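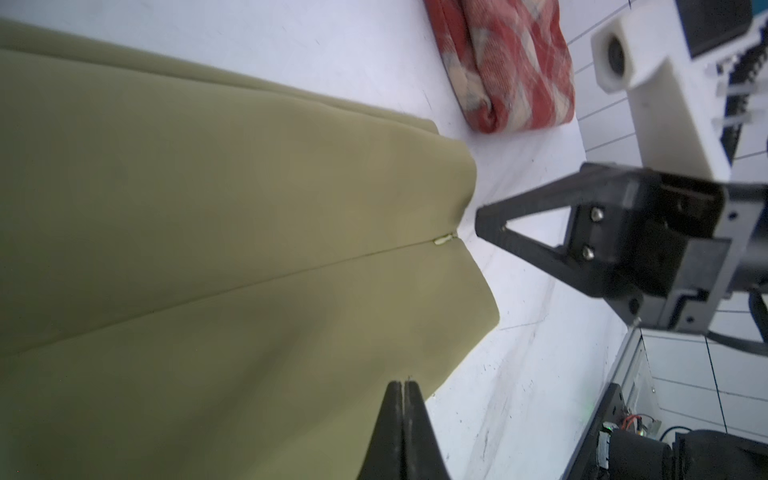 3.2 Garments and folding order

The test set consisted of 50 worn garments supplied by the laundry service Zodska, each washed once before use and entered in the Mema register by fibre, mass and closure type. Zips were recorded separately from buttons, as a pull lying on the fold line leaves a ridge in the finished stack. Plain olive-green cloth and red plaid cloth were both kept in the set: creases are easy to trace on the former, while the stripes of the latter give a direct check on whether a fold is square. Each garment was laid on the white worktop and smoothed from the closure outwards. 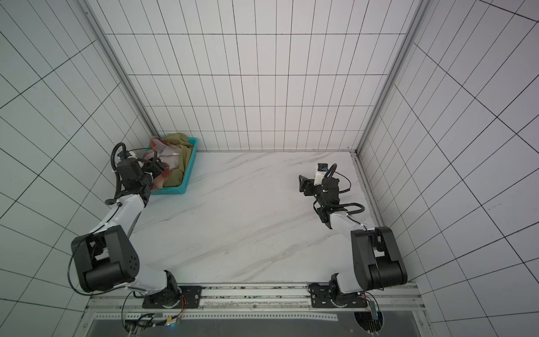
3.3 Basket storage

Garments were held in a perforated plastic basket between folding trials. No item stayed there for more than 300 seconds, and the filling order was drawn afresh for each of the 4 rounds.

Figure 3. Plaid cloth held by its top edge, with the lower end resting in the basket.

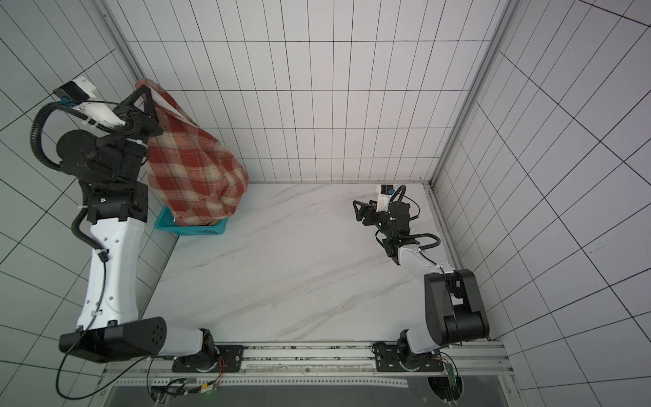 Crease depth was read along the longest panel, following the Samen procedure as revised in May by Gerardo Buenaventura. Lined garments were read on the outer face only - the lining creases at a different rate and would need its own scale. Items with a reading above the Kombo limit were steamed and returned to the set before the next round.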